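I'll say it again, because I lost this argument at Zerodero on Friday: stop recalibrating the arm every time it misses a fold. Check the fingertips first! We went 600 cycles on one set of tips at Kereama and the only thing wrong by the end was worn rubber, yet two of us had spent a whole shift (8 hours, I counted) fiddling with joint offsets.

My routine is dull. Cloth down on the green mat, bring the gripper in slow, press both fingers into the bunched part, and look at how they meet the fabric.
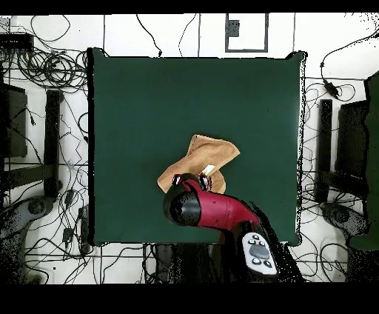 Laine Liepiņa disagrees with me and says tips get blamed far too easily, and that at Skanholm a loose wrist screw gave her exactly the same misses. Fair enough, I do check the screws now. Second, though. Tips take me a couple of minutes and a full recalibration eats my morning, so I know which one I'm starting with on Monday.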